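Tuliseo Brocade Cushion, Wojcik range

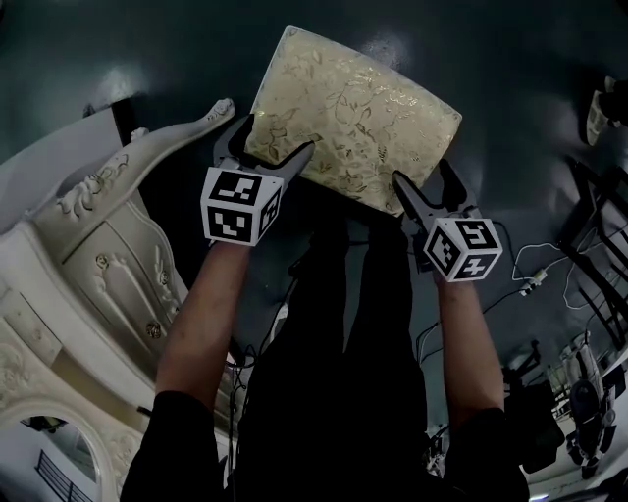
Cream-and-gold floral brocade, pale beige ground.

The maker says the Tuliseo will "transform any room." It's a cushion. What we can tell you is that it weighs next to nothing, costs $40 and has a cover that catches the light whether you want it to or not.

Size: 20 inches on the long side
Cover: woven brocade, metallic thread
Closure: hidden zipper
Item no.: 1006
Sold as: single, or set of 2

The tag claims the cover is machine washable. Marisol Castellanos in our returns department doesn't believe it, and neither do we. Metallic thread snags and dulls. Spot clean with a damp cloth and keep it away from cats and Velcro.

"Hotel quality" also appears on the tag. Which hotel, it doesn't say. The filling is plain polyester and will need a good punch now and then. If you want something to actually sleep on, look at the Drurnach in plain cotton, a duller cushion and a better pillow.

Returns accepted with the tag on. Matching bolster: discontinued in July, and no, we don't have one in the back.

Page checked by Roscoe Gallagher, 30 July 2020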